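Education & Outreach | Conference Papers
Shares: 41 | Comments: 3

4. What the stacking exercise measured, and what it did not

The course at Undport ends with a task that has been used in one form or another by a good many programs. Student teams train a policy to make one robot arm pick up one cube and put it on another. We adopted it for the usual reasons. The cubes are cheap, the result is easy to judge from across the room, and a team that has never touched an arm can have something to show by the end of the term. We now doubt that these are good reasons, and the rest of this section sets out why.

4.1 Setup

Each team worked at the same station. The arm, a parallel-jaw gripper, and a cloth-covered table were left in place for the whole term, and the fixed camera was not moved between teams. A red cube was to end up on a blue cube. Teams could place the two cubes anywhere inside a taped practice area during development, with the tape removed before scoring. The cloth was kept on the table throughout and was not stretched or pinned. Several teams asked for a bare tabletop and were refused, on the grounds that a policy that needs a perfectly flat surface has not learned much. We still think that was right, though it cost us some goodwill.

Demonstrations were collected by hand guidance and stored with Skisis, the small logging tool that earlier classes wrote and that later classes have patched without ever quite fixing. Across all teams, 3,000 demonstrations were recorded. After removing those with missing joint readings, a stalled camera stream, or no usable label, 2,685 remained. No demonstration was removed for being clumsy. We mention this because the habit of quietly dropping ugly demonstrations is widespread in student work, and it makes later comparisons between teams close to worthless.

4.2 Scoring

A trial counted as a success if the red cube was on the blue cube with the gripper fully open and withdrawn, and if the stack stayed up for five seconds. Figure 3 shows the arm at the point in a trial where the red cube is on the blue one and the fingers are still closed on it. Under our rule, a trial that stopped there would be scored as a failure. Under the rule used in the previous year of the course, which looked only at cube positions in a single frame, it would have been a success.

The difference is large enough to worry about. A team can report a high number under the older rule with a policy that never learns to let go. Two of the teams had done exactly that in their progress reports, in good faith, by running the old scoring script from the course folder. When their logged trials were scored again under the new rule, the order of the teams changed. We have no reason to think that the students were careless. The script was ours, and the fault in it had been sitting there since the July before the course began, when it was written in a hurry for a visitors' day.

Final scoring used 60 trials per team. The best team succeeded in 41 of them. It would be easy to present this as a good outcome for a first course, and the poster that hung in the hallway did so. We are less sure. The winning policy was evaluated with the same two cubes, the same cloth, and the same lighting it was trained on. What changed was the starting position of the cubes, and even that changed only within the practice area. Nothing in the score tells us whether the policy responds to the cubes or has simply settled on a path that works often enough for the places where people tend to put them.

4.3 A scripted baseline

To get some sense of this, we asked for a baseline that involved no learning at all. A short script, known in the course as Huang after the lab bench where it was first run, moves to a location found by color thresholding, closes the jaws, lifts, and lowers over the second color. It has no recovery behavior. If the first grasp misses, it goes through the rest of the motion holding nothing.

Only one of the learned policies beat the script by a margin that we would be willing to defend. This finding was not popular. One objection was that the script had been given camera calibration data and the learned policies had not, and that objection is fair. Another was that the script "cheats" by knowing which cube is which. We do not accept this one. The task was defined by color, and every team knew it. If the task is so simple that a few lines of thresholding will solve most of it, the problem lies with the task.

The script did fail in ways the learned policies did not. It handled creases in the cloth badly, since it assumed a constant table height, and it often pressed the lower cube off square when it released the upper one. Some learned policies slowed down near contact and did better here. Whether they had learned to do so or had merely copied the slow hands of the people guiding the arm is not something our data can settle.

4.4 Student reports

Written reports were graded separately from the trials. Most claimed that the policy "understands" the stacking task or "generalizes" to new positions. Few tested either claim. Where a report did include a test, it was usually a handful of extra trials run on the last evening, with no record of where the cubes were placed. We marked these down and would do so again, but the course materials had asked for a "discussion of generalization" without saying what evidence would count. Students wrote what the heading invited them to write.

A better report format was tried at the end by the team that called its project Rornus. They listed every failed trial with its starting position and the step at which it went wrong, and they made no claim beyond that list. Their success rate was in the lower half of the class. Theirs was also the only report from which another group could have started work the next day.

4.5 Limits of this account

All of the above comes from a single course with one arm and one task. We did not run a control group, and we cannot say whether students who spent the term on something else would have learned more. The scoring rule was changed partway through, which means that some teams tuned their policies to a target that we then moved. Rescoring the logged trials repairs the numbers but not the weeks of work that were aimed at the wrong thing. 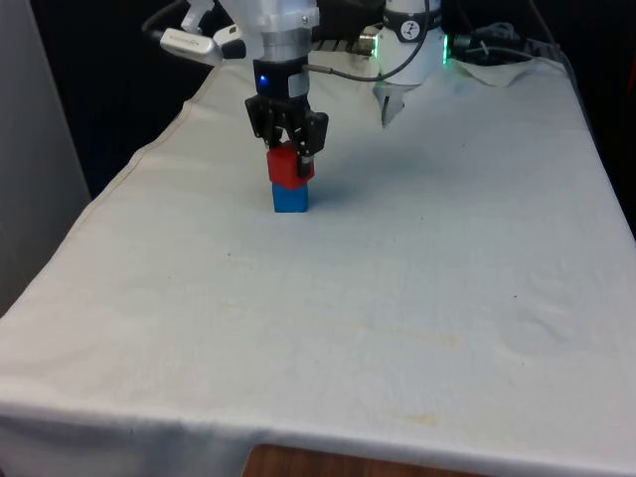

Figure 3. Stacking trial at the shared station, gripper closed on the red cube.

For the next run of the course, we plan to keep the cubes and drop the ranking. Teams will be scored on whether a second team can reproduce their result from the report and the stored demonstrations alone. We expect the numbers to be lower, and we intend to print them anyway.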